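Questions I Get About the Sourdough Swap

I started the Jutilville sourdough swap out of my kitchen three years ago and my inbox has been a mess ever since, so I finally wrote the answers down. If yours isn't in here, email me and I'll add it (eventually!).

What is it?

You bring a jar of starter or a loaf, you go home with somebody else's. We meet once a month at the Gellstead hall, doors at 10 a.m., and most people drift off by noon.

Do I have to know how to bake?

Nope. Ismael Nogueira came to his first one with a bag of store rolls and left with a rye starter and four pages of notes. You'll get a jar and somebody will talk your ear off about it.

How much does it cost?

Two dollars at the door, which goes to the hall rental. Kids are free. If you're short that month, come anyway.

What kind of jar should I use?

Glass, wide mouth, lid set on top but not screwed down. Please put your name, the flour and the last feeding day on a piece of tape. Unlabeled jars go on the back shelf and I can't promise you'll see yours again.

Do you have tables, or should I bring one?

The hall has tables, the pale gray-white kind, and they wipe down easily. Bring a dish towel to put under your jar, though, as starter dries like cement and I'm the one scraping.

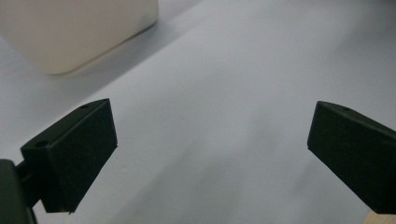
My starter smells like nail polish remover. Is it dead?

Probably just hungry! Pour most of it off, keep a spoonful, and feed it twice a day for a few days. If you see pink or orange streaks or fuzz, throw the whole thing out and start over. I don't try to save those.

How do you feed yours?

I keep 40 grams of starter, then add the same weight of water and the same of flour. Olga Marinho does hers by eye with a soup spoon and her bread is better than mine, so take that however you like.

Can I bring gluten-free?

Yes please. It gets its own table by the window with its own spoons. Benedita Barros looks after that one, and she'll want to know what flours you used.

How many people show up?

It was 18 in January, with ice on the roads, and we've had as many as 46. Parking gets tight over 40, so share a ride if you can.

Can I sell my bread there?

Sorry, no. Ask at the farmers market instead, they're friendly and the forms are short.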